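4. Color words and surface words in the repair letters

4.1 Material

The letters in this part of the study come from the management office of Sukside, a rental estate of 22 low buildings put up by the builder Beltden and later sold to Suwannarat, the present landlord. Tenants who want work done in a shared hallway write to the office. The form has one open field, headed "What and where," and no list of options. We were given 1000 letters and kept the 300 that ask for work on a wall, floor, door, or fixed item in a shared part of a building. Letters on heating, noise, parking, and rent were set aside. So were letters where the writer only repeated an earlier request by its number.

Names and apartment numbers were removed by the office before we received anything. Spelling is left as it was. Where a letter was written in a language other than English, Maricica Pîrvu translated it and kept the original beside the translation, and color words were coded from the original.

We wanted to know how a person with no training in building work picks out one surface among several when the reader of the letter is not there to look. Earlier sections dealt with location words ("upstairs," "by the mail slots"). Color and surface come second in most letters, after location, and many writers seem to treat them as a check on it. One letter reads, in full: "Wall by the back stairs, the blue one, is coming off at the bottom, please come before my mother visits."

4.2 Color words 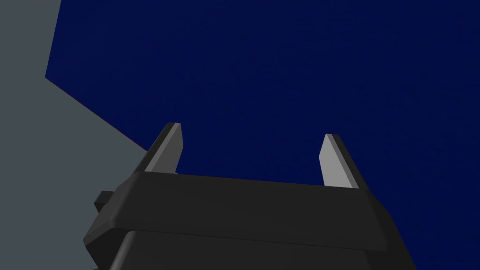
Color words were sorted into plain terms (blue, gray, brown), plain terms with a modifier (dark blue, light gray), and object terms (slate, cream, brick). Plain terms were the most common by a wide margin. Modifiers came in mostly where two surfaces of the same broad color sat in one hallway, and there they were almost always "dark" or "light." Object terms were rare and clustered in letters from a small number of writers, who used them again and again. A pairing such as the one in Figure 1, a deep navy surface against a flat medium gray, needs no modifier to be told apart, and letters about pairings of that sort said "the blue" and "the gray" and went on to the complaint. The office's own work orders for the same jobs used paint codes. In the sample of jobs we could match, a code had been added by the office after a site visit, so the visit was needed whether or not the tenant's wording was exact.

A few writers disagreed with each other about the same wall. The wall in the ground floor passage of one building is "green" in some letters and "gray" in others, and one tenant who wrote twice used a different word each time. We went to look at it in the morning and again after dark. Costel Manole would call it green and the first author would call it gray, and the tin in the supply room has a name on the label that helps neither of us. For coding purposes both words were counted as naming the same surface, and the letters were marked as disputed.

Disputed cases are of some practical interest. In two of them the painter went to the wrong wall. In a third the office phoned the tenant, who said "the one that looks like hospital," and that was enough for the painter, who had worked in the building before.

4.3 Surface words

Words for texture and material behave in another way. Writers who are sparing with color can be generous here, and they reach for comparison much sooner. We found "like sandpaper," "like an orange," "the pebbly stuff," "that fake stone," and "the wall that hurts your elbow." None of these would be found in a supplier's catalog, but the meaning is seldom in doubt.

We coded each surface expression for whether it named a material (wood, tile, metal), a pattern (speckled, striped), or a feel (rough, slippery). Material words were often wrong in the strict sense. A tenant may write "marble" where the floor is printed vinyl, and "wood" covers solid wood, veneer, and painted board alike. Pattern words were seldom wrong. A wall that is called speckled has specks. This suggests that a form asking for pattern in place of material would give the office better information, though we have not tested such a form and the office has no present plan to change the one it uses.

Feel words turned up mostly in complaints. Few tenants mention that a wall is smooth. They mention that it is rough when a coat has caught on it or a child has scraped an arm.

There is also the matter of edges. A strip, rail, or molding gives the writer something to measure from, and letters that mention one tend to be shorter. "Above the strip" or "under the rail" takes the place of a whole sentence about height. Writers did not agree on a name for such parts: "strip," "border," "ledge," "trim," and "the line" were all used for the same item in one building. The office understood all of them. In buildings with plain walls and no trim, height was given by the body instead — "at my shoulder," "where a stroller would hit it" — or left out.

Figure 2. A rendered corridor in which a mottled, granite-like dark gray wall has a smooth pale gray strip along its upper edge, with a deep blue wall beyond it and a wooden door ahead.
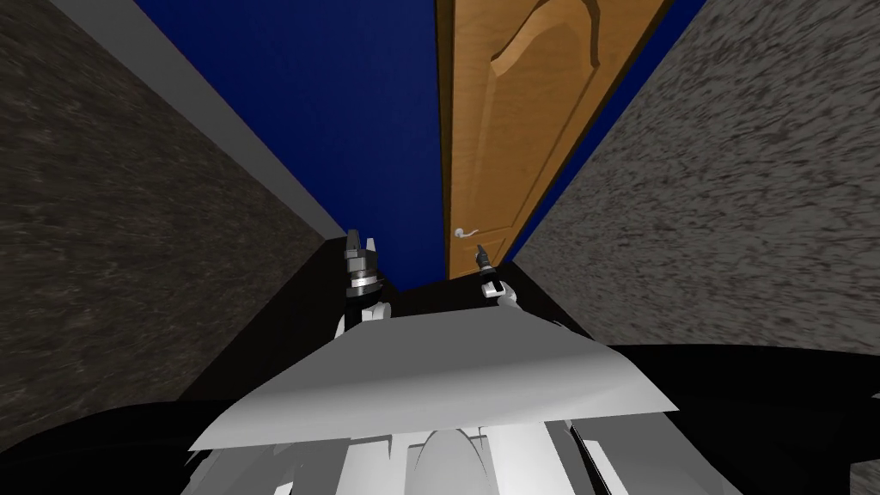
4.4 Doors and fixed items

Doors are the easiest thing in a hallway to write about. A door has one common name, people know which way it opens, and it usually belongs to somebody. In our letters a door was picked out by what is behind it far more often than by how it looks: "the bike room door," "the door to the meters." Color was added only where the door had been painted in the last few years and the writer was still pleased or displeased with the choice. One letter spends nearly its whole length on the new color of a street door and mentions the broken latch in the final line.

Fixed items are harder. The group includes hooks, rails, brackets, door stops, notice boards, and the small metal plates left when something has been taken away. Many tenants do not know the trade name of such an item and do not need it until it comes loose. The letters then fall back on use. A bracket is "the thing that held the fire extinguisher." A door stop is "the rubber thing the door bangs on." Where the use was also unclear, the writer drew it. Seven letters have drawings, all of them good enough for a repair to be booked.

Hooks deserve a separate word, as they were the one fixed item for which nearly every writer had the right noun. The trouble was with the parts. To say that a hook is loose may mean that the plate has come away from the door or that the arm turns in the plate, and the two call for different repairs. Only a handful of writers made the difference plain. The rest wrote "hook is loose" or "hook is broken," and the repair worker carried parts for both. Statemow, the contractor for small repairs at the estate, told us that its workers do this anyway and would do so even with a perfect letter.

Figure 3. Pale hook on a wood-grain surface. The round, stepped plate and the curved, tapering arm are the two parts discussed in the text.
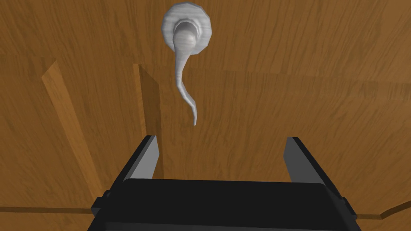
Section last changed: February

4.5 Agreement between coders

Two coders (Pîrvu and Manole) worked through all the letters on their own and then met to settle differences. Agreement was high for color words and for doors. It was lower for surface words, mainly because of "stone," which one coder had entered as a material and the other as a pattern. After discussion we entered it as a material when it stood alone and as a pattern when it came with "like," "fake," or "look." The same rule was then applied to "wood" and "brick," and a small number of earlier entries were changed to match.

A second source of difference was irony. A writer who asks when "our beautiful carpet" will be replaced is not describing its looks. Such words were left uncoded.

4.6 Limits

The letters come from one estate and one landlord, and the people who write letters are not all the people who live there. Tenants with a complaint who phone or stop a worker in the hallway left no trace in our material. The office believes phone calls are more common among older tenants, but it keeps no record of them. It is also possible that writers learn from each other. In one building the word "border" appears in a run of letters from different apartments, and a printed notice by the elevator had used the same word shortly before the first of them.

We could not always visit the surface in question. Some had been repainted or removed by the time we had access, and for those we relied on the work order. Work orders give the job done, which may differ from the job asked for. Where the two could not be squared, the letter was kept in the count of color words and dropped from the comparison with office codes in Section 5.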